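Left wrist dropout on the bed-tidying rig

8 Oct 2024

The left gripper stopped answering during the duvet task on Tuesday and did not come back until the power was cycled. This is a write-up of what I found, mainly so that I can find it again. The short version is a strain relief fault at the wrist connector, made worse by a timeout setting I had left alone since January.

The setup

Two arms on one body, a parallel gripper on each, and a bench supply feeding both. The arm controllers are Ekico units. The grippers hang off their own serial bus, with power and data in the same cable, and that cable runs outside the arm. I have never liked the external cable run, but the wrist has no room inside for the connector shell.

The task is called Clodness in my repository, for no good reason. It has three stages: clear any objects off the mattress, take hold of the duvet, pull it square. Clearing comes first because a hard object under a moving duvet ends up on the floor, usually corner first.

What happened

The run was teleoperated at half speed. Ditte Eskildsen had the controls and I was watching the log. The plan was to take the book with the right arm while the left went for the low side of the duvet.

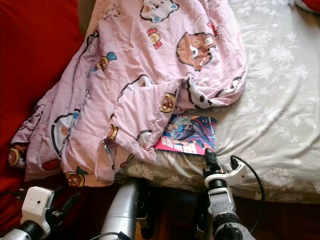 What the log shows

The left gripper returned valid status packets up to the moment its wrist began to roll. Then came a burst of checksum errors, a gap, three good packets, and nothing after that. The arm joints carried on reporting normally throughout, so the fault was on the gripper bus and not on the arm side.

The supervisor should have stopped both arms at that point. It did not. It held the last known gripper state, which was "open, idle", and went on accepting motion commands for the left arm. Ditte noticed that the fingers were not following the trigger and let go of the deadman switch. Both arms held position. The delay between the last good packet and her release was 8 seconds in the log, which is a very long time for a machine to be wrong about its own hand.

No damage to the arm, the bed or the book. Had the gripper been closed on fabric, the supervisor would have gone on reporting whatever it last heard, and the arm could have been driven away with the duvet still in its fingers. I count this as a safety fault for that reason, even though the result was dull.

Finding the electrical fault

With the power off I measured continuity from the controller end to the gripper plug. All conductors read good with the wrist at zero. I then rolled the wrist by hand and watched the meter. One data line went open near the end of travel and came back when I let the wrist relax. It did this every time.

I took the plug apart. The crimp on that line had been carrying the pull of the cable, because the clamp behind it was gripping the outer sleeve and not the jacket. The sleeve slides. Each roll of the wrist had been tugging on the crimp a little, and several strands had gone. The rest were making contact by being pressed against the terminal.

The right side has the same clamp. Its crimps looked sound under a magnifier, but the sleeve was trapped in the same way, so I have treated it as the same fault at an earlier stage.

Repair

Both plugs were cut off and remade. The sleeve now stops short of the clamp and the clamp bites on the jacket. I also moved the first cable tie further back along the forearm so that the loop takes up the wrist roll. A bigger loop has its own problem, as it can catch on bedding, so I kept it as small as full travel would allow.

After the repair I rolled each wrist from stop to stop with the meter attached and saw no dropouts. I repeated this with the bus live and logging, and the checksum counter stayed at zero.

Software changes

The gripper timeout lived in a config file copied from the Kedent test stand, where a person sits beside the gripper and nothing else moves. It was set to warn only. The warning was going to a log file that no display reads.

It now behaves as follows.

A missed gripper packet raises a warning on the operator's screen.

Two missed packets in a row stop both arms and latch the fault.

The latch clears only by hand, and only once the gripper has reported a fresh position.

The gripper state is marked "unknown" as soon as the latch sets. It used to keep the last value, and that was the worst part of the whole business.

I tested the latch by pulling the plug on each side with the arms moving slowly over an empty bench. Both arms stopped each time.

Still open

Stopping both arms is right for a book and probably wrong for a duvet held at two corners under tension. I have not decided what a safe hold looks like there. Dhillon, my collision checker, also knows nothing about cables and treats the loop as empty space.

The cable clamps go on the pre-run check from now on. Next job is to retest the duvet stage at quarter speed with the new plugs, starting with the left side alone.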